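Desk Corner Gallery: The Pale Wood Desks at Nido

Sat 10 November

We've been collecting desk pictures for this page since January and I still get excited every time a new set goes up! This round is all about the plain ones. After the plant-covered shelf at Steltell and that glorious mess of cables at Yeom, I wanted to show what a desk looks like when there's hardly anything on it, and the shared office at Nido was the obvious place to go. Hye-jin Ahn picked out the furniture there, and she has a real love of light wood with a grain you can follow from one side to the other.

So, two pictures, one mouse, one mouse pad, and lots and lots of lovely wood.

The mouse

I'm a sucker for a sculpted mouse. Flat ones make my hand ache by lunchtime, and a shape with a wide flare at the side gives the thumb somewhere to settle (try one before you decide it looks silly, please!). Black on pale wood is such a good pairing, too.

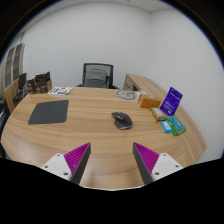
Black contoured mouse with a shiny scroll wheel area, dark gray pad over to the left.

Ha-neul Bang wrote in after the last gallery to ask whether anybody still uses a mouse pad. Yes! Lots of us! I went without one for a whole winter and came crawling back. A plain matte one with rounded corners is my favorite kind, and dark gray forgives all sorts of coffee habits. Mine at home is 400 mm wide and I wouldn't want it any smaller.

The wider desk

I love how much bare surface there is on this one. You could open a big sketchbook between the mouse and the pad and still have elbow room. Look for the little round cable grommet too, silver-gray and set right into the top near the mouse. Small thing, but I'm forever telling people to get a desk with one. Over on the right is a cluster of stuff, with a deep purple-blue sign standing up by a low tan wooden holder and an orange-brown box next to it. Such warm colors against the honey-brown grain! 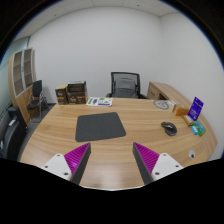
Send us yours

Next up is the Trimow studio, which has the opposite problem (or the opposite joy, depending on who you ask). We've had over 300 desks sent in so far and there's always room for more. Standing desks, kitchen tables, a door on two trestles, all welcome. Tell us what you'd never give up and what you'd swap tomorrow.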